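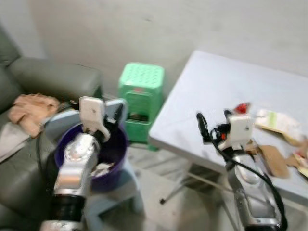
**Zinash Beyene**
Student, Household and Waste Studies, Purville

My project is about sorting packaging waste at one small table in the common room of the Tesfamariam student house. I wanted to know if a fixed sorting place helps people to separate paper from the other waste. The work was done in November, in 3 rounds.
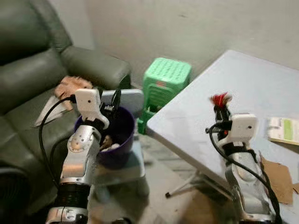 The first question was where each material should go. In the beginning I had only a written plan, and it was too complicated for a small room. I changed it so that every container can be reached from the table. The purple bucket is beside the sofa, and the white folding table is the place for sorting. The residents said this was easier to understand than my plan.

In total I recorded 82 pieces. Of these, 54 were paper or cardboard. The rest was plastic, foil and mixed packaging, and this part took the most time.

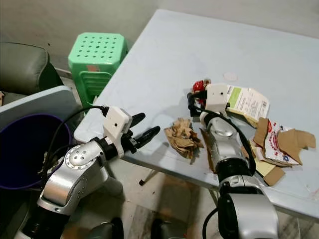 *Fig. 3. Crumpled brown paper and a torn piece of cardboard on the sorting table.*

Crumpled paper is a problem for the measurement because it takes much space and weighs little. For this reason I used weight and not volume. All the paper from the second round weighed 470 grams. Printed packets were difficult too, as I could not always decide if they had a plastic layer inside.
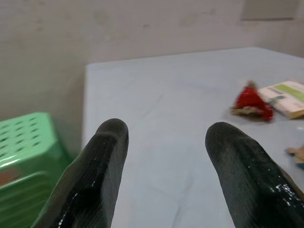

I put such packets in the mixed group and wrote a note in the table of results. My classmate would put them with paper, so the two groups could change a little if another person repeats the work. In the next project I would like to test each packet by tearing one corner before I sort it.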